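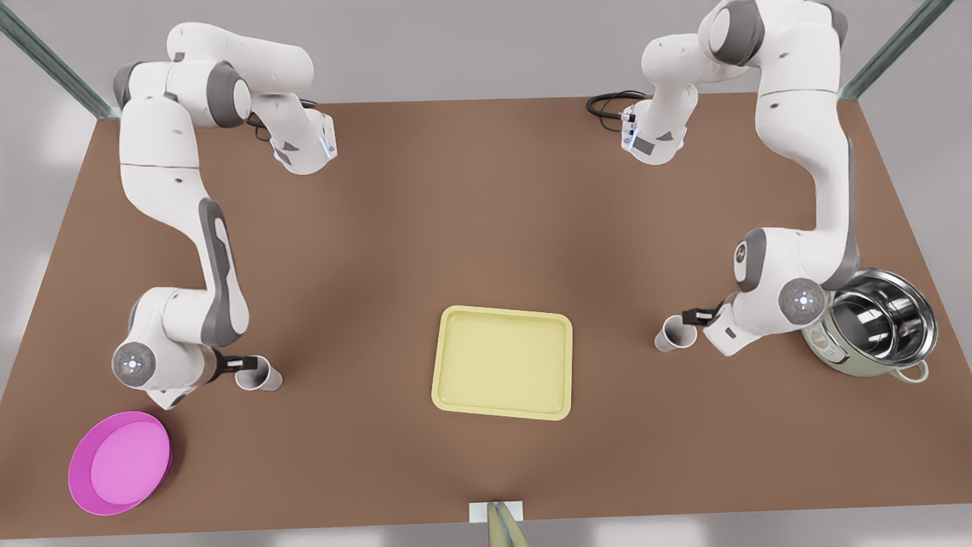
Both arms reaching down, one cup per gripper, yellow tray between them.

2. Comparing the grippers in Murkinel

I like to start with the cups, they're easy to read from any view!

1. Load the two-arm table and set the pause to 500.
2. Close both grippers, then switch to the close-up view. 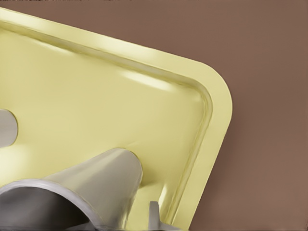

Close-up over the tray, with the gray gripper parts at lower left.

3. Save the view before you swap fingers (I forget this a lot).

Caution: stop both arms before changing a gripper model.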